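When the arm drops cubes at the conveyor: finding a gripper fault step by step

Ruchti cell, pick station 2. Written up by Remo Testa.

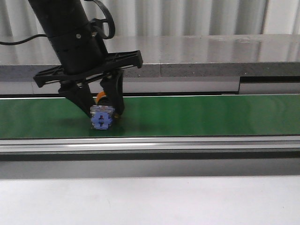
In December the pick station began losing parts. The arm would come down to the belt, close its two fingers on a cube, report a good grip and lift away with nothing. Over one shift we logged 166 missed picks. The control screen showed no error, so the people on duty kept restarting the program, and each restart brought another run of misses.

The cause was a finger fastener that had worked slightly loose at the bracket. It took us far too long to get there. These are the checks in the order we now do them.

Before you start

Stop the belt and the arm from the panel, then lock the main switch and keep the key in your pocket. Do not rely on a program pause. On our station a paused arm will move again as soon as the part sensor is covered, and a hand will cover it just as well as a cube. Allow 2 minutes for the drive to lose its charge.

Support the arm if it is low over the belt. Ours sinks a little when the power goes, and it can pinch anything left under the fingers. Clear the belt near the gripper once the arm is supported.

Step 1. Check the fingers by hand

Hold the bracket still with one hand and push each finger sideways, then up and down. There should be no play at all. If one moves, look at the fasteners where it joins the bracket. A finger can feel firm in one direction and rock in the other, so try both.

Step 2. Check the cables

Follow each cable along the arm from the gripper upwards. Look for rubbing, flat spots and tight bends. Leave enough slack for the full reach of the arm — a cable that is fine over the belt may pull tight at the drop-off point. We found no damage, but one tie at Prirnent's end of the line had been done up too hard and we replaced it.

Step 3. Refit the loose finger

Take the fasteners out one at a time, clean the threads and put a small drop of thread lock on each. Tighten them evenly to the value on the sheet inside the cabinet door. Leave it overnight if you can. Ours was done on a Sunday, when the line was idle anyway.

Step 4. Reset the grip check

This is the part we had missed. The grip check reads how far the fingers have closed. With one finger leaning inwards, an empty grip gave the same reading as a grip with a cube in it. Close the gripper on nothing, save that value, then close it on a cube and save that one. If the two values are close together, go back to step 1.

Step 5. Test slowly

Unlock the station with everyone outside the guard. Run at 14 per cent speed and watch 40 picks in a row. If one is missed, stop and lock off again before you reach in. Go up to full speed only after a clean run.

Afterwards

Write the two saved values in the station log with your name. The Flellen station uses the same gripper, so check that one too. We have also changed the program so that three misses in a row stop the belt — it used to carry on regardless.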